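6 June 2026

My aunt had a small sweet shop in Serkosberg, and I worked there for 2 summers when I was a student. I have been thinking about it this week, because my daughter asked me why grown-up people buy candy by weight when a closed bag in the supermarket is cheaper. I did not have a good answer for her, so I try to write one.

First, choosing is a part of the pleasure. In a bag from the factory, another person has decided how many green ones you get. At my aunt's counter you could stand and think for as long as you liked. Some customers needed longer for 30 cents of candy than my father needed to buy a car.

Children chose by color. They did not ask what the taste was, and if I told them, they did not listen. Older people chose by memory. They wanted the salty one, or the one with anise, and they were a little offended if we had moved it to a different shelf.
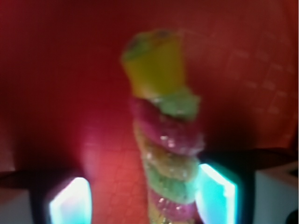 The second thing is that the scale makes you honest with yourself. When the paper bag lies there and the number goes up, you must say "enough" with your own mouth. I found this difficult then and I find it difficult now.

My aunt had one rule: always put too little on the scale first and then add. If you put too much and take some away, the customer feels robbed, even when the price is exactly the same. I have used this rule later in many places – with salary talks, with homework, also with soup.

The shop closed when she moved to Trevine to be near her sister. Fouzia Virk, who had the bakery next door, took over the glass jars and keeps flour and seeds in them. I visited her last July and recognized jar number 13 by the chip in the lid. It used to hold the sour cherries, and I was the one who dropped it.

My daughter has read this over my shoulder and says it is still cheaper in the supermarket. She is right. On Monday we will go to the market anyway, and she may choose first.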